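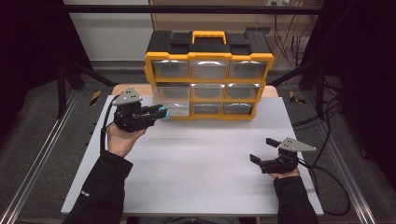 Nine-drawer organizer, middle row, left drawer out.

Hi Birsen, quick update on the Clallell repair corner! Your grant has covered the drawers and 300 labels, and we still have almost half of it left.

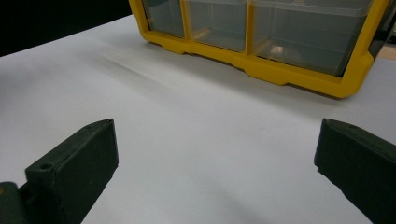 Buttons and beads are my job this month (Nia has the screws). I'm sorting by size first, then color, and it's slow going. The clear fronts help a lot – you can spot a little pale round thing in the right-hand drawer without opening it, so I may skip labels on those. 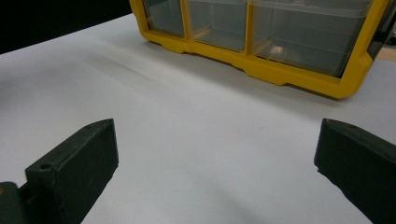
STILL TO DO
Hefin wants 2 more organizers by April. I'll send prices.
Cadi Price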